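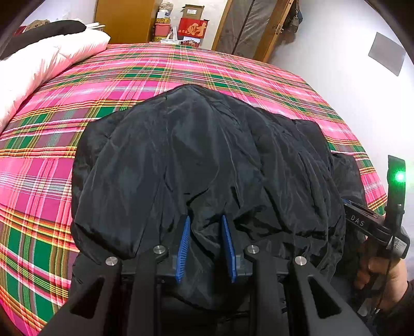

*Section 4 of the Randomville Home Collection Guide. Written by Hwa-young Kong, with corrections in the margins by Sebastián Saavedra, most of which I have accepted.*

## 4. Folding and handling garments in other people's homes

Section 3 got you as far as a paired set of grippers and a green light. This section covers what you do with them once you are standing in somebody's bedroom. It applies to shirts, jackets, trousers and anything else with seams. Towels and bedding are in Section 5, where they can't upset anyone.

Read it through once before your first visit. The people who skip it are easy to find later, as they are the ones ringing Bok-nam Yoo at nine in the evening.

### 4.1 Before you touch anything

1. Ask the resident which surface you may use. A bed is fine. A bed with the resident's mother asleep in it is not, and yes, we have had to write that down.
2. Ask which garments are off limits. Write the answer on the visit sheet in the resident's own words.
3. Agree where the garments go afterwards. "Back where they came from" is an acceptable answer only if you know where that is.
4. Take off your watch, rings and lanyard. Push long sleeves up or button them at the wrist.
5. Walk once round the working side of the bed and look for things to trip on. If you want to move something, ask first and put it back at the end.

> **Note.** You don't have to tidy the room. Homes are meant to look lived in, and the standard asks for ordinary rooms. Boxes can stay stacked and quilts can stay where they were thrown. Operators who clear the shelves for a nicer background will be asked to come back and do it again without the housekeeping.

### 4.2 Setting the start state

The start state is the heap. It has its own rules, which surprises new operators, who have generally been making heaps without supervision for years.

1. Pick the garment up by any two points and let it drop from about elbow height.
2. Leave it as it falls. Don't pull a sleeve out to be helpful.
3. If it lands more than half off the bed, pick it up and drop it again.
4. If you can't tell front from back, good. Carry on.
5. Keep a clear hand's width between the heap and the nearest edge of the mattress.

Dark garments need extra thought. On black cloth the folds swallow each other, and a seam you can find with your fingertips may be invisible to everything else. Use a surface that contrasts strongly with the garment. A loud plaid sheet under black fabric is perfectly acceptable, whatever your views on plaid. Black on navy is not, and Seon-mi Pyo sends those back without reading the notes.

> **Caution.** Thin, slippery fabric slides when you lift one side. Take hold of two separate places before raising it. If you chase a single corner across the bed you will record a very fine example of somebody chasing a corner across a bed.

### 4.3 Approaching the garment

1. Hold one gripper in each hand, with the jaws open, before you reach in.
2. Check the status light on each unit. Green means go. For any other colour, stop and turn to the table in Section 3.
3. Bring the jaws down so the pads sit either side of the fold you want. Both pads should be facing each other with cloth between them.
4. Close gently until the cloth is held, then pause for a slow count of 2.
5. Lift. If the cloth slips, open, go back to step 3 and keep recording. A failed grip followed by a good one is useful. A failed grip followed by swearing is also useful, but the sound gets stripped out, so you gain nothing by it.

Keep your bare hands off the garment for the whole of the take. This is the rule most often broken, generally by people who fold beautifully at home. The little finger comes off the housing, smooths a collar and goes back as if nothing had happened. A-yeong Seok checks for it and has a keen eye.

Let any cable hang free behind your wrist. Don't wind it round your fingers or tuck it into your cuff.

> **Caution.** The linkage arms will pinch. Keep loose skin, necklaces and the resident's cat clear of the pivots whenever the jaws are moving.

### 4.4 Folding

There is no house style. Fold the thing the way you would if you wanted it to fit in a drawer, with these limits:

- Sleeves go in before the body is folded.
- Zips and buttons may be left open if you found them open.
- The finished item must lie flat when both grippers have let go.
- One garment per take. Two garments that come up stuck together count as a void take, however elegantly you part them.

Stop after 33 takes in a visit, or sooner if your grip is getting sloppy. The early Dumus visits had no upper limit and the last hour of each one is mostly sighing.

### 4.5 People, papers and other private matters

1. Nobody under eighteen in the room during a take.
2. Turn letters, prescriptions and bank papers face down, or ask the resident to do it.
3. Photographs of family stay up only if the resident has ticked the box for them.
4. If someone walks in, lower both grippers to the bed and end the take. Mark it code 804.
5. Festive bags, red boxes, shopping and groceries can stay as they are unless a name or address is readable on them.

> **Note.** Code 804 is for people walking in. It isn't for "I got it wrong and would like another go". Seo and Allmont both reported a startling number of intruders in January.

### 4.6 Finishing up

1. Set both grippers down with the jaws open.
2. Wait for the save message before switching off.
3. Wipe the pads with the dry cloth from the case. No sprays.
4. Put the garments where you agreed in 4.1.
5. Have the resident sign the visit sheet, and leave them the pink copy.

Sheets reach Bok-nam by Wednesday. Sheets that arrive later are put in a separate tray, and she hasn't told me what happens to that tray.

Loose pads, sticking jaws and lights that blink when they shouldn't are covered in Section 6.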